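Chapter 3
Planning a Household Task

Before a robot can put an object away, the team that programs it must agree on what "away" means. This chapter follows the student course at Skosholm, where teams of two prepare a tidying task over 16 class sessions. Their instructor, Hanan Akl, asks each team to write the task in plain sentences before any code is written. A complete task sheet names the objects, their starting places, and the place where each one should end up. 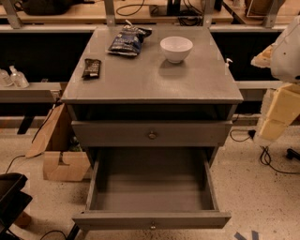 Figure 3.1 Cabinet with a snack bag, a bowl, and a wrapped bar on top. The lower drawer is open.

The objects in Figure 3.1 differ in ways that affect planning. A bag may change shape when it is grasped. A bowl has a rim that can be held, but it must be kept level if it is full. A bar may lie at any angle, and the gripper must turn to match it. Teams should record these points beside each object's name.

The drawer requires its own entry. Huiling Jiang's team began with the instruction "open the drawer" and later revised it to state which drawer, and how far it should be pulled out.
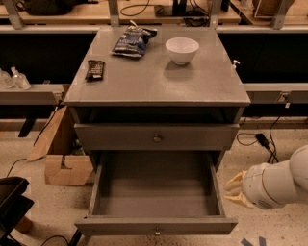
Figure 3.2 Gripper beside the open lower drawer. The upper drawer is closed.

In this chapter you will learn to:
Write a task sheet for a single cabinet
Choose a starting position for the arm
Decide when a trial should be stopped

Key terms: task sheet, start state, goal state, grasp, trial

3.1 Describing the Start State

The start state is the arrangement of all objects before the arm moves.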